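Notebook - Pradcombe desk, September

Back at the long table after two days out, so I'm writing this up before I forget which page of which pad everything is on. Mostly for me, but Getachew and Analyn should read the bit about the timeline, and Manee the bit on the clips.

Where we are

We're still trying to put together a minute-by-minute account of the night the police cleared the Lollau bridge sit-in. The district office says officers gave three loud warnings before they moved in. People who were on the bridge say they heard one, maybe, or none at all. Our job is to line up every scrap we can get hold of and see what holds.

What we have so far: 30 witness interviews (Getachew did most of them, bless him), 6 phone clips long enough to be useful, the clinic's intake sheet with names removed, and a folder of messages that Mélanie Fehr collected from the families. There's also the official statement in two versions. The second one drops the line about stones being thrown, and I'd love to know who asked for that.

Clip notes

Manee and I went through the clips again this morning. Clip 2 is the best for sound. You hear a loudhailer, then whistles, then a long stretch of shouting, and the first canister goes off well before the second loudhailer message starts. I timed the gap by hand and then Manee timed it without looking at my number. We were close enough that I'm happy, but I want a third person on it. Craig, if you're reading this, that's you!

Clip 4 is shot from the Olier side and the church bell is in it. Very useful. The bell rings at nine, and I phoned the church office to ask if it keeps good time. The woman there laughed and said it has run slow since spring. She couldn't say how slow. So the bell gives us an order of events and I'm not going to hang a clock time on it until I've stood under it with my own watch.

Clip 5 I don't trust. It came through three people and somebody has trimmed the start. I've asked Mélanie if she can get back to whoever filmed it. Until then it stays out of the timeline, even though it would help us a lot (maybe especially then).

Interviews

Getachew's notes are good but we have a labeling mess. He numbered people in the order he met them, and Analyn numbered hers in the order she typed them up, so there are two number 5s and they disagree about almost everything. I spent half an hour thinking one very confused man had been on both ends of the bridge at once. From now on it's initials of the interviewer, then the number. I've redone the master sheet, please don't use the old one.

The thing that keeps coming up is the east steps. Person after person says the steps were blocked when they tried to leave. The district says they were open the whole time. Nobody in the clips points a phone that way for more than a second or two, very annoying. Analyn thinks the bakery on the corner might have something, and she's going by before they open tomorrow.

I also talked to a retired officer who used to run crowd training out at Gagnon. Off the record for now, so no name in here. He walked me through how warnings are supposed to work: how long you wait, where you stand, which way out you leave people. I have it all in the green pad. He was careful to say he wasn't there and can't speak to that night, and I should be just as careful when I write it.

The crowd number

Organizers say there were far more, the police say fewer, and 400 is what the local radio used, so now everyone repeats it like it came down from a mountain. I called the station and the reporter told me she got it from a man standing next to her. I don't want us printing it. Manee is going to try a proper count from clip 1, dividing the bridge up by lamp posts, and we'll give a range and say how we did it.
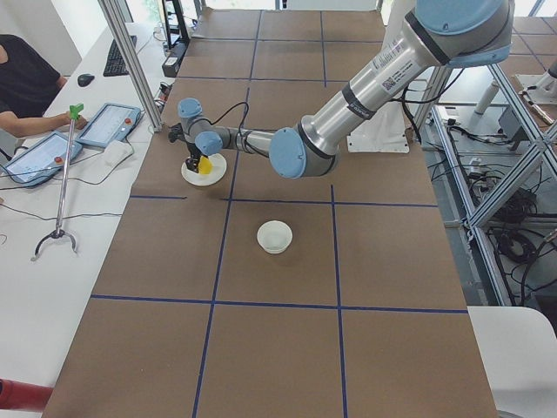 To do before the next read-through

Craig to time the gap in clip 2, cold, without asking us what we got.

Me: stand under the Olier bell at nine. Also ring the district press office again and ask, in writing this time, for the log of the loudhailer unit. They said "soon" last time and I didn't pin them down. My fault.

Getachew to go back to the two people who mentioned the ambulance being turned around. One says it was waved off and the other says the driver gave up. Those are very different stories and we can't blur them together.

Analyn: bakery, then the new labels on her typed notes.

Mélanie to ask the families again about using first names. Two said yes in the summer, but that was before the inquiry was announced and they may feel differently. No names go in the draft until she's heard back from each of them.

Leftover question for the group: do we lead with the warnings or the steps? I keep changing my mind - the warnings are better documented, but the steps are what people want to talk about. Draft one has the warnings on top. Scribble on it as much as you like, it's in the tray.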